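The Table by the Window

I bought a round table in January and it has ruined me for every other piece of furniture in the apartment. It's black, with white veins running through it like marble, and I found it in the back of a secondhand place in Pralldale, under a stack of lampshades and a fondue set. The tag said $121. I offered 86, got a look, and paid 121.

I'd gone in for a bookcase. I still don't have a bookcase.

What I have instead is a spot to read. For years I did all my reading in bed, which meant four pages and then a sore nose from the paperback landing on it. Or I read on the couch with the phone next to me (you know how that ends). I own something like a wall's worth of novels and I was getting through maybe one a season, and most of that on planes!

Then the table came up the stairs, with a lot of swearing on the second landing, and there was only one place it would go. By the window. I pulled a chair over, put a book down flat on it, and sat there until it got dark and I had to go hunt for a lamp.

So now I have opinions. A reading table should be small enough that you can't pile mail on it. Mine takes a book, a mug and one elbow comfortably, and a plate if the elbow moves. Round is better than square, because you can scoot along with the light as the afternoon goes. And dark is wonderful under a book. I'd always assumed a pale wood would be easier on the eyes, but cream paper on black just glows, and you can find your place again from across the room.

The chair matters more than I wanted it to. I tried three. The first was a folding one that pinched, the second was a Castillo dining chair I borrowed from my sister and had to give back before Easter brunch planning got serious, and the third has a curved back that catches you right below the shoulder blades. I've sat in it through 400 pages of a sea story called Drakon and got up feeling like a person.

Some books won't lie open, of course. Fat new paperbacks are the worst. I go through those the way my grandmother did, opening a few pages from the front, then a few from the back, pressing gently along the inside each time until you meet in the middle. Old hardcovers mostly behave. Cookbooks never do, and I've stopped fighting them.
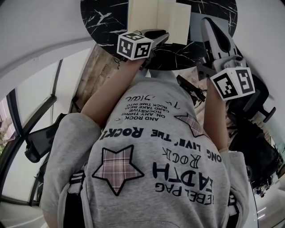

An open book on a round black table, with a chair pulled up by the window.

I've also gotten nosy about where other people read. A café in Virnano, where I spent a wet week last fall, had round tables so tiny that two readers had to negotiate over whose book went flat. I loved it. I went back every morning and finished a mystery I'd been dragging around since summer.

At home, the rules are loose. Phone goes in the kitchen. Coffee goes on the right, and if I spill, I get to the veins with a damp cloth before it dries. Sunday is for whatever's oldest on the pile, and this week it's a gardening memoir with somebody else's grocery list tucked in at chapter six. Leeks, soap, birthday candles.

I still need that bookcase.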